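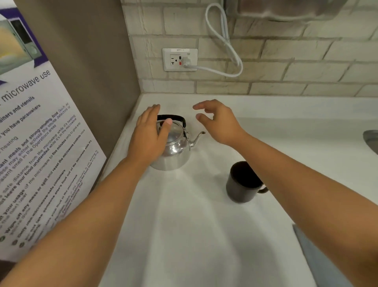

Fig. 1. Hands at a stovetop kettle, white countertop.

Unit 5: The Cold Open in Serialized Drama
Instructor: Nelly Tello

Assigned viewing: Plenalcombe, first episode; Nalow, first and last episodes; Bråten, any episode from the second season. The Pluvbridge discs are on reserve and do not leave the library.

1. Terms

A cold open is any dramatic material placed before the title sequence. A teaser is sometimes used as a synonym. In this course the two are kept apart: a teaser may be cut from footage that appears later in the same episode, while a cold open is a scene in its own position and is not repeated. A recap ("previously on") is neither. Where a recap is present, the cold open is measured from the end of the recap to the first frame of the titles.

Title position is a separate variable. In Bråten the titles are a single card held over black, and the card sometimes arrives so late that the first scene has already turned. Students should note the position of the card before deciding whether the material ahead of it counts as a cold open or as an ordinary first scene with a delayed title.

2. Functions

The literature on the reserve shelf lists many functions. For our purposes most cases reduce to four.

Hook. A question is raised and left unanswered. The first episode of Plenalcombe opens on a phone ringing in a locked office. The office is not seen again until the final act.

Displacement. The scene takes place at another time or in another place. The viewer is given no link to the main plot and has to hold the material in memory.

Tone. Very little story information is passed on. The scene sets pace, sound level and performance style.

Carryover. The scene resolves or extends the ending of the previous episode. This is common in second and third episodes and rare after a gap between seasons.

A single cold open can do more than one of these. In written work, name the main function first and give evidence from the cut, the sound or the script.

3. Length

The first episode of Nalow runs 60 minutes and places its titles at the five-minute mark. The last runs 41 minutes and has no cold open at all. The usual reading is that the finale has no need of a hook. A second reading is that the missing scene works as a signal – viewers trained by the earlier episodes expect it and register that it is gone. Both readings will be discussed on Monday.

Length alone is weak evidence. A long scene with one setup and no cuts feels different from a short one with many. Record the shot count alongside the running time.

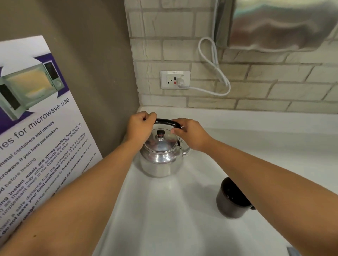 Tone openings depend heavily on stage business, the term for small physical actions given to a performer. Business fills time without adding plot, and it lets the viewer study behavior before anyone speaks. It also creates work for the script supervisor, who must log which hand is used, on which word, in every take. A kettle held with a hand at each end of its black handle cannot be cut against a take in which one hand rests on the lid, unless the move between the two is covered or a cutaway is available. Polished metal adds a further problem in close work, as crew and lights may show in the reflection. Writers tend to leave such detail open ("she makes tea"), and the choice falls to the director and the performer during blocking.

4. Common errors in past papers

Treating every pre-title scene as a hook. Check whether a question has been raised.

Timing from the start of the file. Network cards and recaps are excluded.

Describing the score when the scene has only source sound. The first scene of Plenalcombe has no score.

Citing an episode by its streaming title when the broadcast title differs. Give the season and episode number.

5. Exercise

Choose one cold open from the assigned viewing. Write a shot list with running times, mark the title position, and name the main function. Then recut the scene on paper so that it performs a different function, using only shots already on the list. New dialogue is not allowed. Reordering and removal are.

Reading for next unit: the chapter on act breaks, up to the section on commercial placement.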